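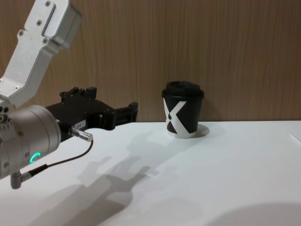
Home | Syllabus | Handouts | Reading List | Contact

Print this page | E-mail this page

Writing for Late Night, Handout 4: The Monologue Joke
Johanna Lehner
Tuesday, February 4, 2020

Okay, so last week we got stuck on setups and I promised I'd write my notes up properly. A monologue joke is two sentences, maybe three. The first one is news. It should be true, it should be dull, and a person who hasn't looked at a headline all day should still get it. If your setup needs its own setup, throw it out and pick another story!

My first job was on a regional talk show called Firker, and I turned in 28 jokes a day. On a good day the host read one. I kept a shoebox of the dead ones (more than 600 by October) and when I went back through them, most had the same problem: the funny word was in the middle. "Mayor" isn't funny. "Goose" is. Put the goose last and then stop typing.

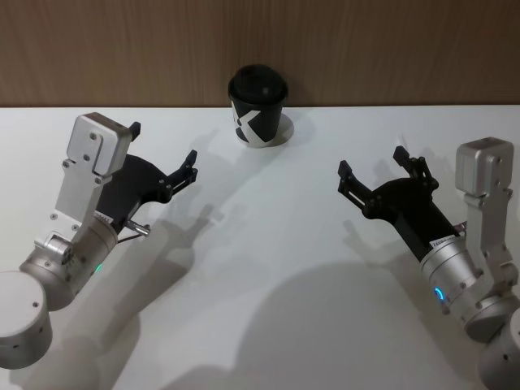
Vol. 3, No. 4

Now the cold open, which a few of you asked about. It's a different animal because you have a cast, a set and several minutes to fill, and the audience has to know where we are before anybody gets a laugh. Watch the Bolitz sketch from the clip folder again and write down the exact line where you understood the premise. For me it's the second line. A lot of you said much later, so let's fight about that in class.

The other thing I love in that sketch is how Fankhauser plays the landlord completely straight. He never winks. He's got the silliest lines in the whole piece and he reads them like a lease!

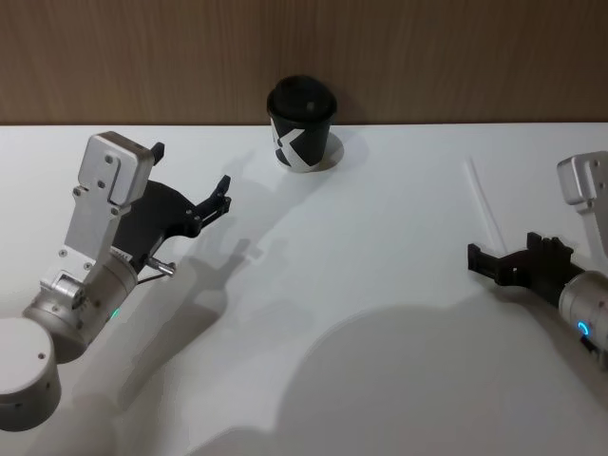 Which gets me to tone. Write the angry person calm and the calm person a little too calm, and see what happens when you read it out loud. Please do read it out loud, by the way. I can always tell who didn't.

For next time: ten monologue jokes from this week's news, one page, your name at the top. Also a cold open premise in 100 words or less. The Lukholm transcript is in the reading packet, pages marked, and you only need the first half.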